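Oct 12, 2020
Skornell two-arm kit, evaluation notes, entry 5

Kit is on loan from Clestuvside for 30 days. Two arms, two hands, head camera, controller, one crate of cables and a binder. They want a yes or no on purchase before the loan runs out. Quote on the table is 1,866 a month for the lease, service visits included, gloves not included. I have asked twice whether the gloves are a stock item and still don't have an answer in writing.

Picked up today where entry 4 stopped. Controller firmware is the version it shipped with. I did not take the update Clestuvside sent over, and would like everyone else to leave it alone too until the baseline runs are finished. If it gets updated halfway through we can't compare anything.

Startup went by the binder except for step 5, which tells you to home the left arm first. The software won't let you do it in that order. It wants both arms released, then both homed together. I wrote the correction in pencil in the margin. Palacios site had the same complaint in their notes, so it isn't our unit.

Moved to the food set for this session. The earlier entries were all blocks and cups, and the Skitley people have said from the start that they care about bread and bowls and not much else.

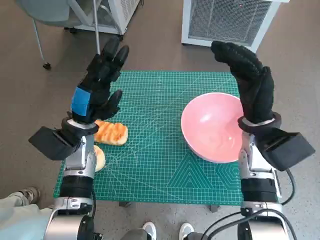 Skornell evaluation bench log

Layout for the food set is the pink bowl on the right half of the green mat, toast and the roll over on the left. Start pose is both hands up, fingers pointing at the ceiling, and every run begins from there. The blue tape stays on the back of the left hand only. Please don't add a piece to the right one to make them match.

Task is bread into bowl, one piece at a time, left hand picks. If the left can't reach over far enough, the right is allowed to slide the bowl in. No handing off between hands in this set.

Notes on the roll: the hand closes around it without much fuss. Grip force at the default setting is too high for anything soft. I dropped it 2 steps in the menu and left it there for the rest of the session. The setting does not survive a restart, so check it every time the controller has been off. This should be on the list of questions for Clestuvside.

Notes on the toast: harder. It lies flat and the gloved fingertips are thick, so there is nothing to get under. What works best is pushing down lightly on the near edge and dragging until a finger can hook the crust. The operator has to be patient. Tried coming in from the side with the thumb low and mostly just pushed the slice along the mat. I would not promise Skitley anything on flat items with these gloves. The binder mentions a thinner fingertip as an option but gives no part number.

Bowl: slides easily when the right hand pushes on the outside. Pulling it by the rim is awkward with the fingers held together, and the wrist box sets a limit on how low the arm can come in from that side. Keep the bowl clear of the elbow range or the software stops the arm and you have to home again.

Cables on the right arm need a better route. There is a loop down by the base joint that I don't like. It hasn't caught on anything yet. Velcro straps are in the second drawer, will do it before the next run.

Lag between operator and hand is acceptable. I notice it on quick moves and not on slow ones. Palacios reported a stutter after long sessions and I have not seen that here, but our sessions have been short.

Open items for Clestuvside:
Gloves, stock or special order, and price
Part number for the thin fingertips
Saving grip force through a restart
Corrected step 5 in the binder
Whether the service visit covers recalibration or bills it separately

Leaning yes for rigid and rounded items, no opinion yet on the rest. Next session repeats the food set in the same layout at the lower grip setting, then the bowl moves to the left half and the bread to the right. Bread goes in the marked tub when you are done with it, and wipe the mat, crumbs get into the glove fabric.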